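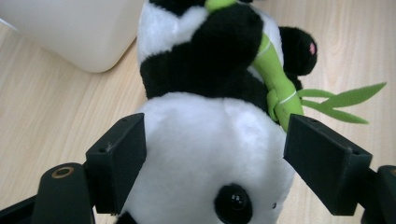
Grondwood Robotics Club Releases Ursu Hand-Held Gripper Design and Training Data

GRONDWOOD, December – The student robotics club at Grondwood Technical College has released the design files, assembly notes and first data set for Ursu, a hand-held gripper used to record manipulation tasks for robot training. The release contains 3031 demonstrations collected by club members during the fall term. It will serve as the club's entry in the open data category of the Bullwood Student Manipulation Challenge, which takes place in the spring.

Ursu is operated by hand and has no motors. The operator squeezes a trigger to close two opposing fingers, and a camera mounted on the tool records the fingers and the object between them. Finger opening is measured by an encoder at the hinge. Position and orientation are computed after the session from the video and from an inertial sensor in the handle. The resulting path can be replayed or used for training on any arm that carries the same finger geometry.

The fingers are black 3D-printed blocks with flat inner faces, fastened by screws to a pair of pivoting arms. Bushings in the arms are pressed in by hand and can be replaced. Students tested several finger shapes before settling on the flat block. A curved finger held bottles and cups more securely but caught on fabric when it opened, and a narrow finger left the object free to rotate. The flat block was kept for all recordings in the release, so that the finger shape is constant across the data set.

Parts for one complete tool cost roughly 800 dollars, most of it for the camera and the recording unit. Two tools were built for the fall term, and both are documented in the release. They differ in cable routing and in the stiffness of the return spring.

Soft object tasks

Of the demonstrations, 762 involve plush toys. Soft objects were given their own section of the data set because they expose problems that do not appear with rigid parts. A plush head compresses under the fingers, so the encoder reading at first contact and the reading at a stable hold can be far apart. Limbs and sewn-on accessories shift during a lift. The same toy can also be held upright, sideways or upside down, and a trained policy has to recognize it in each case.

The main test object is a panda hugging a green bamboo stalk with leaves. Operators were instructed to grasp the head or the body and to leave the leaves alone. Grasps that closed on a leaf were kept in the data set and labeled separately. In the basic task, the operator picks up the toy from the table, moves it over the wall of a bin and releases it. A second task runs in the opposite direction, from bin to table. Each recording begins with the fingers open and ends when they have been withdrawn from the object.
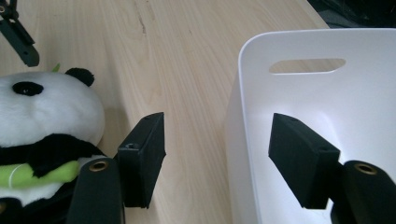 Ursu hand-held gripper with its fingers open, beside a plush panda and a white plastic bin.

The bin tasks were the slowest to record. Operators had to keep the finger arms clear of the bin walls while holding the toy high enough to pass over the rim. Early sessions produced a large share of rejected recordings in which the tool touched the wall and the position estimate jumped. The club revised its procedure so that operators pause briefly above the opening before lowering the object. The pause is visible in the data as a flat section in the height trace, and users who do not want it can remove it with a script supplied in the release.

Glossy surfaces were a further source of error. Reflections from white plastic move as the camera moves, and the tracking software sometimes treated them as fixed points. The current version masks saturated areas before tracking begins.

Software

Recordings are processed with Jarel, a set of command-line tools written by second-year students in the club. Jarel aligns the video with the encoder and inertial data, flags recordings in which tracking was lost, and writes one file per demonstration. It runs on a standard laptop, and a graphics processor shortens the tracking step but is not required.

Jarel does not train policies. The release includes a small baseline model, trained on the plush toy section only, which is intended as a check that files have been read correctly. The club makes no performance claim for the baseline and will report results at Bullwood, where entries are run on an arm supplied by the organizers.

Known limitations

All tabletop recordings were made on wooden surfaces, and performance on patterned or dark tables has not been tested. Finger force is not measured. Objects heavier than a full water bottle were left out after the printed arms were found to flex. A stiffer arm has been drawn but has not yet been printed.

Availability

Design files, the Jarel source code and the data set can be downloaded free of charge from the club's project page. Printed copies of the assembly notes are available to high school teams on request. Teams that build the tool are asked to report changes to finger dimensions – even small ones – so that their recordings can be matched to the correct geometry file.

About the club

The Grondwood robotics club is open to students in all departments of the college. It meets in the mechanical engineering workshop during term and has entered the Bullwood challenge in previous years in the sorting and assembly categories.

Press contact: Communications Office, Grondwood Technical College | © Grondwood Technical College. All rights reserved. | Back to top

This site uses cookies to measure traffic and remember your settings. Accept all | Manage preferences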